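Chapter 7
Finding the Drivable Path

What you will need for this chapter

The rover you assembled in Chapters 3 to 5
The Dornis software kit, installed and tested with the bench program in Chapter 6
A measuring tape, masking tape and a notebook
A partner to walk beside the rover whenever it is under power

Words to know: free space, obstacle, cost, cost map, grid cell, label, planner, stopping distance, horizon line

By the end of Chapter 6 your rover could hold a set speed, turn through a given angle and stop when you pressed the red button. It could do all of this with its camera covered. In this chapter the camera starts to matter. You will teach the rover to sort the ground ahead of it into places it may drive and places it may not, and then to choose a line through the places it may.

Most clubs find this the longest part of the course. Plan on four sessions, and five if your group is large and has to share a rover. The reading can be done at home. The labelling in Section 7.3 goes faster with two people at one screen, one to draw and one to check.

The Lunuritz rover

The examples in this chapter come from the Lunuritz rover, built over two school terms by the robotics club at Pasichnyk College. It is the same size as yours and uses the same motor boards. The club entered it in the open class of the Coltirel Street Challenge, in which each rover has to travel a set stretch of ordinary road at walking pace, stay clear of anything parked or standing, and stop on its own at the end.

The Coltirel course is 200 metres long. Teams are given the start and finish but no map. There is a time limit, but it is a loose one, and few teams lose points on it. Points are lost for touching the curb, for stopping without cause, and for each time a team member has to take over with the hand controller.

The club's first attempt at the problem was simple. The students chose a patch of the picture just in front of the rover, took its average colour, and called everything of that colour road. On the school's indoor track this worked well. The track is one colour from end to end and the walls beside it are another. Outdoors the rover drove for a few metres and stopped. The students moved it forward, started it again, and it stopped again.

Lev Bondarchuk, who looked after the software for the team, kept a log of every stop. It has three columns: where the rover was, what the program thought was in front of it, and what was there. The log is dull to read and it was the most useful thing the club made that term. In the first weeks the second and third columns hardly ever agreed. The program would report an obstacle, and the third column would say "repair in road" or "shade" or "drain cover". In a few lines the mistake went the other way. The program reported clear road and the third column said "wall, same grey".

You will keep the same kind of log from your first outdoor run. Rule the three columns now, before you read on.

Why colour alone is not enough

A person looking down a street uses many clues at once. The edges of the road draw together with distance. The curb makes a line. Things that stand up from the ground hide what is behind them, and things that lie flat do not. We also know what roads are like from having walked along them, so a change in the surface seldom makes us stop.

A program that looks only at colour has none of this. It treats a change in colour as a change in kind. It makes two sorts of error, and you should learn the names for them because they come up in every later section.

A false obstacle is a place the rover could drive but thinks it cannot. The rover stops or swerves for no good reason. On the Coltirel course this costs points and does no harm.

A missed obstacle is a place the rover cannot drive but thinks it can. The rover may hit something or somebody. In this course a missed obstacle always ends the run. Press the red button, carry the rover back to the start, and write it down before you change any settings.

Fixing one sort of error tends to bring on the other. If you tell the program to accept a wider range of colours as road, it stops less often for harmless marks, and it is also more willing to drive at a grey wall. The club spent most of January moving one number up and down before they accepted this and gave up on the colour method.

Learning from labelled pictures

Their second method is the one you will use. It has three steps.

First, drive the rover by hand and save pictures as it goes. The club saved 700 over several outings and threw out the ones that were blurred or nearly the same as the one before. They kept 500.

Second, label them. In each picture, draw around the ground the rover may use and mark it as free space. Do the same for everything else that matters, using the short list in Table 7.1. Leave the sky as it is; the program ignores anything above the horizon line.

Third, let the Dornis kit train on the labelled set, holding back 30 pictures that it never sees during training. These are your test set. Pick them before you start and do not swap them later, even if the score is poor. It is a common mistake to look at the pictures the program gets wrong and decide that they were not fair.

The club labelled as a group for the first session, with one picture up on the projector, and argued over it — how close to the curb does free space end? Does the sidewalk count? They settled that the sidewalk did not count, and that free space would stop one hand's width short of the curb line on the screen. Your club may decide something else. Write down what you decide, because two people labelling by different rules will teach the program nothing useful about the places where they differ.

From labels to a path

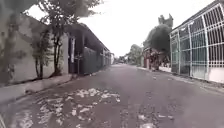
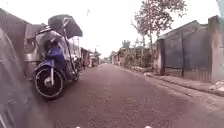 A planner does not work on the picture itself. It works on a cost map, a grid laid over the ground ahead of the rover, where each cell holds a number. A low number means the rover may go there freely, a high number means it should keep away, and the highest value of all means never. Sound asphalt gets a low cost. The pale, ragged patches on the road in the first street are the sort of thing the colour method stopped for. In the cost map they get a slightly raised number, so the rover will go around them if there is room and over them at low speed if there is not. The motorized tricycle parked on the left in the second gets the highest value, and so do the cells next to it, out to half the width of the rover plus a margin. That leaves the road to the right of it. The curb on that side is costed the same way, and the planner looks for the cheapest line between the two.

The margin is for you to set. Too small, and a slight error in steering brings a wheel against something. Too large, and the gap between a parked vehicle and the far curb closes up on the map, though a person can see that the rover would fit. The Lunuritz team began with a margin as wide as the rover itself and brought it in a little after each clean run. Follow the same order. Start wide, and change the margin only between runs.

7.1 Marking out the grid

Set the rover on level ground indoors with its camera facing down a clear hallway. Measure one metre forward from the front wheels and put down a strip of masking tape across the floor. Put down a second strip at two metres and a third at three. Open the camera view in the Dornis kit and note the row of the picture in which each strip appears. You will see that the strips are not evenly spaced on the screen — the gap between the second and third is smaller than the gap between the first and second. Copy the three row numbers into your notebook, with the camera height beside them. If anyone moves the camera mount after this point, even slightly, the measurements have to be taken again.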